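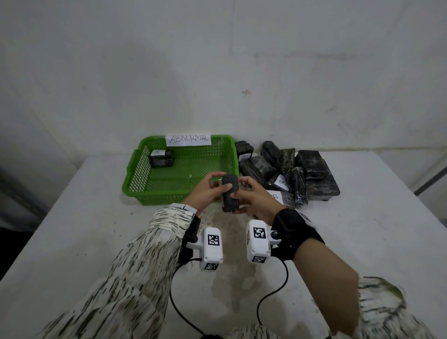 Subject: Re: [brandao-list] Awards evening, nominations and the hall
From: Rostyslav Kobzar
To: brandao-list

Hello all,

Replying to Benedito's message from last night, which I've quoted below with my answers in between. I've trimmed the parts that were only about the January dates, as those are settled.

> Benedito Cavalcanti wrote:
>
> We have 143 nominations so far across the four awards. That is more than last year, but most of them are for Carer of the Year and hardly any are for the Young Advocate award. Can we extend the deadline for that one only?

Yes, I think we can. The rules on the website say that the organisers may extend any category if there are fewer than 10 entries, and Young Advocate is still short of that. I would extend it to the end of the month and leave the other three closed. If we reopen Carer of the Year as well, the readers will never get through the pile.

I have written to the two colleges and to the youth group at Wimeck. The youth group has replied and will put forward names. The colleges haven't answered yet.

> Some people have been nominated without knowing it. One of them rang me and was quite upset, as she does not want her story told in public. Do we have anything written down on this?

We have one line on the form, and it isn't clear enough. I suggest that from now on we contact every nominee before the readers see anything, and that a nominee can say no without giving a reason. If they say no, the form is deleted and the person who sent it is told only that the nomination is not going forward.

For people who accept, we should ask separately whether their name can be printed in the programme, whether they agree to be photographed, and whether the speaker may mention what happened to them. Someone may be happy with the first and not with the last. I will draft the wording and send it to the list for comments. Please tell the lady who rang that her form has been withdrawn. I did that this morning.

> Flomier have confirmed the hall but the upstairs room is not included in the price. Do we need it?

I'd like to keep it. Last year we had nowhere quiet for guests who wanted to step out during the speeches, and a few of them ended up standing in the car park in the cold. The upstairs room has its own door to the stairs, so people can leave the hall without walking past the stage. Could you ask Flomier what they would charge for the room from 6 pm until the end? If it is too much, the small office behind the cloakroom might do, but it has no window and seats very few.

> Brukik have offered to sponsor the printed programme. They want their name on the front cover.

I am not keen on the front cover. The back cover or the inside page is fine, and I believe that is what we agreed with the printers two years ago. They should also see the programme text before they commit. We can't have a sponsor asking for changes to what the speakers say, so it is better that they know early what kind of evening it is.

> Tables: 70 places booked, all paid except one table. Do we hold the unpaid one?

Hold it for another 2 weeks, then release it to the waiting list. The free places for nominees and the person they bring with them are separate and must not be touched, even if we are full.

A few other things which weren't in Benedito's message:

- The sign language interpreter needs the speeches in advance. Drafts are fine. Please send them to me and I'll pass them on together.
- The ramp at the side entrance was locked last time. Benedito, could you get the name of whoever will have the key on the night?
- Dinner choices are still missing for the table nearest the stage.
- The helpline numbers should go on the tables as well as in the programme. Last year the cards ran out before the main course.

If anyone objects to extending the Young Advocate deadline, please write by tomorrow at noon. After that I'll change the date on the website.

Regards,
Rostyslav

--
To leave this list, send a blank message with "unsubscribe" in the subject line.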